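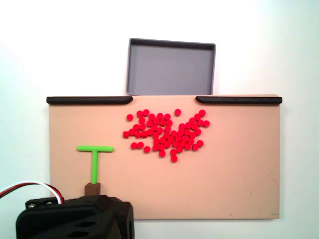 3.2 Glare and surface finish

Reflected glare at the desk was measured in four rooms of the Brandell building during May, with the ceiling lights on and the blinds closed. Readings were taken at seated eye height after the lamps had run for 100 minutes. Matte surfaces in pale, warm colours gave the most even readings across the working area. The beige board in Figure 4 has a finish of this type, and the plain white wall behind it is typical of the backgrounds used in the colour comparison. Dark edging was left out of the averages, as it lowered the mean without changing how readers rated their comfort. Gloss panels from the Gornico range were tested under the same lights and are reported in Section 3.3.

Figure 4. Matte work surface against a white wall.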